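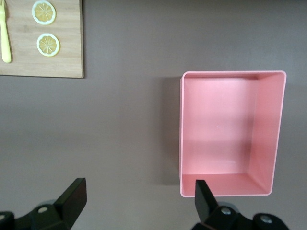
Rhona Sutherland has coached the Wosville women for 251 games, and she would like it known that she remembers the losses better.

"People ask about the championship," she says. "I can tell you maybe four plays from it. The time Leris beat us by 2 on a shot from the wrong side of half court, I could draw you the whole fourth quarter."

She then does, on the back of a parking ticket.

We talked on a Sunday, the morning after her team blew a 15-point lead at Brillgate and won anyway in overtime. Sutherland had not slept much. She had watched the film twice, the second time with the sound off so she wouldn't have to hear herself.

"I yell 'box out' at a free throw we're shooting," she says. "That's where my head was."

Her teams have never been tall. This year's center would be a small forward at most schools, and Sutherland has built the offense around that – everybody cuts, everybody passes, and the post is a place you visit on your way to somewhere else. Critics call it busy. Her own father calls it busy.

"He came up in the set-shot days," she says. "He thinks the three-pointer is a fad."

The gym doesn't help. Papadopoulos Hall seats 375, if the people in the top row are friendly, and the visitors' bench sits right beside the pep band's drums. Asked whether that was her idea, Sutherland studies the ceiling for a while.

"The band needs room," she says.

Her point guard is closing in on 1000 career points, a number the coach refuses to bring up at practice. The players bring it up instead, usually during sprints, hoping for a break in the sprints.

"It hasn't worked yet," she says. "I admire the effort."

As for Leris, who come to Wosville next, she claims to have let go of that half-court shot years ago. She still has the parking ticket in her hand when she says it, and she's adding an arrow.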